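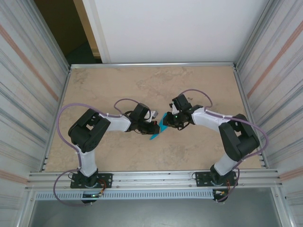

December notebook — Kurkthorpe reed organ, back on the bench

Search this notebook Go All entries

OK, picking up where I left off before the shop got too cold to glue in. The Kurkthorpe is up on the low trestles with the back off, the action out and the bellows lying face down on an old quilt. Serial stamp inside the case reads 3779, for whoever keeps asking me. Before anything else I put a kettle on and re-read my own notes from the fall, half of which I can't make sense of ("check the thing behind the swell"? which thing??), so I'm going to try to be a bit more thorough this time.

Bellows first. The old cloth is gone at every fold, and I mean gone — you could poke a pinky through the corners, and the stuff in between crackles like a dry leaf. I'd hoped to patch the exhausters and only re-cover the reservoir. No chance. Everything's coming off. I steamed the long edges with the wallpaper steamer on its lowest setting and worked a butter knife in underneath, and the hide glue let go so nicely on the first side that I got cocky and rushed the second, and tore a strip of veneer off the board as long as my thumb. It's in an envelope taped inside the case lid. Please don't tidy it away.

The boards themselves are good. One hairline crack in the reservoir board near the spill valve, running with the grain, and it doesn't go all the way through as far as I can tell with a flashlight on the other side. I ran thin hot glue into it, rubbed it in with a finger, and stuck a strip of linen across the inside face. Clamped overnight with a bit of wax paper under the caul.

New cloth is the Drudadari rubberized cotton, the medium weight. I went back and forth on this! The light one folds beautifully but I used it on the Ernwood parlor organ two winters ago and I've never been totally happy with how it sits at the hinge. The medium is stiffer to crease, so I've been pre-creasing it over the edge of a steel rule and leaving it under weights while I do something else. Cut the pattern from brown paper first, checked it against both exhausters (they're not the same! the left one is a good quarter inch longer on the open side, somebody's been in there before me) and wrote L and R on the paper in letters big enough that even I can't mix them up.
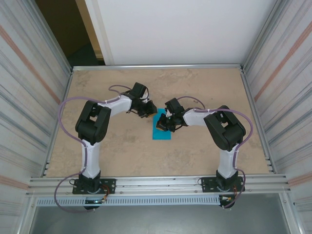
And then the glue, which took up most of an afternoon. I mixed a fresh batch, soaked it cold for a couple of hours and brought it up slowly in the double boiler. It came out too thick the first time — it strung off the brush and skinned over before I'd reached the second corner. Splash of hot water, stir, wait, try again on scrap. The second go was right, running off the brush in a steady stream and then breaking into drops. I warmed the boards with the hair dryer before laying the cloth and I'm sure that made the difference, as the squeeze-out stayed soft long enough to wipe with a damp rag. Left exhauster is on and drying. Right one can wait until I've had dinner.

While that set I got on with the reeds. There are 210 of them counting the sub-bass set, and I'm pulling each one with the brass hook and putting it straight into the numbered board so the order can't get lost. Most only need the dust brushed off. A handful buzz, and one in the treble doesn't speak at all, but there was a crumb of something hard wedged under the tongue and it started up as soon as I slid a slip of paper through. Lovely feeling, that.

Two of the low ones worry me. The tongues look like somebody scraped them hard near the root to flatten them, with scratches running crosswise, and I don't want to go at them again if the metal's already thin. Blew each one on the test jig and wrote down the pitch. Neither is so far off that you'd hear it in a hymn. You'd hear it in a slow solo line, though, especially with the knee swell open.

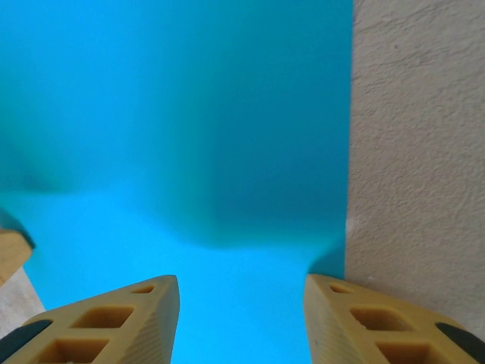
Severino Villalobos says leave them alone until the bellows are in and holding. His point (by phone, with a lot of sighing) is that pitch on the jig and pitch in the instrument are two different animals, and he's seen low reeds settle nicely once they had proper suction under them. He also thinks the crosswise scratches are old, maybe even from the factory, and that I should quit looking at them through the loupe. Fair. I'm writing his advice down so I can't pretend later that I didn't hear it.

So the reed board is covered with a clean pillowcase and I'm staying away from it.

Other bits, in no order: pallet felts are moth-eaten at the bass end only. Pallet springs are fine, I cleaned one as a test with fine steel wool and I'm not doing the rest. The stop labels are going to need somebody with better handwriting than me, and one of the stop faces is missing completely. The treadle webbing is rotten, ordered a roll, order number 1496 if it goes astray again. The treadle carpet I'm leaving, ugly as it is, the owner loves it.

Weak spot in the plan is still the gasket leather between the reed pan and the reservoir. I've got enough for one try. If I botch the corners I'll have to wait for more, so I'm going to practice the skive on scraps tomorrow morning when my hands are warm and I've had coffee. Knife needs stropping first.

Right exhauster, 9:40 pm: cloth on, corners a bit lumpy but

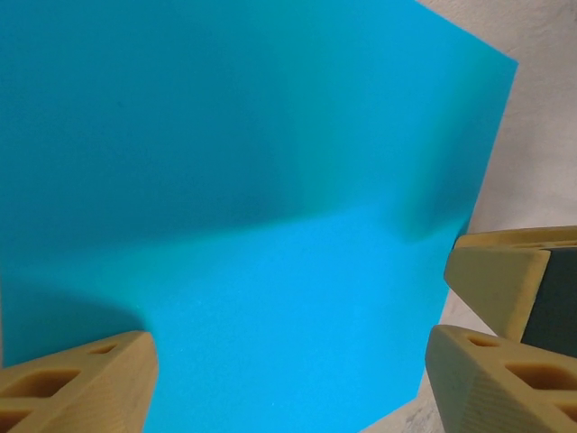

Close up on the blue, pale wall behind.

tight. Leaving it all alone now until morning. Heater on low, door shut, do NOT open and close the bellows to see if it works (talking to myself there).

Filed under: Bench Notes, Reed Organs, Bellows & Leather

Contact the workshop | © Villalobos Workshop Notebooks | Back to top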